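Reviews | Workplace | Claims and compliance

Bredero Claims Tracker: review

By Rosalie Tanner

Bredero is a web tool for public bodies that have to keep an eye on their contractors' injury claims. I used it for a month at Prinside, where we oversee 17 contractors and had 324 open files.

Setting up

The import took most of a day. Dates came across cleanly, but claim numbers with a leading zero lost it and had to be fixed by hand. Logins are simple, and each contractor sees only its own files.

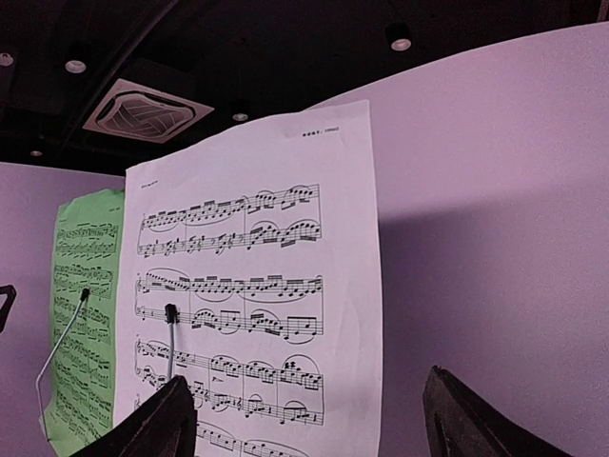
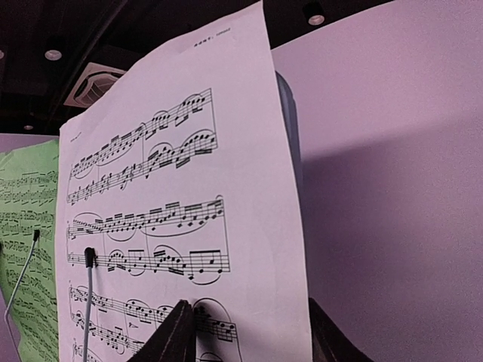

Daily use

Overdue payments go to the top of the list after 28 days. You can change that limit, but only for every contractor at once. The audit log is the best part: it shows who changed a figure and when, and it prints without fuss. Search is slow with more than 200 results.

Verdict

Good for oversight, weak on reports. I would buy it again for a team of our size.

Score: 7/10

Related reviews
Erano Case Manager
Bakker Payroll Check, by Lies Dewulf
Paper or digital accident books?

Contact us | Privacy | Back to top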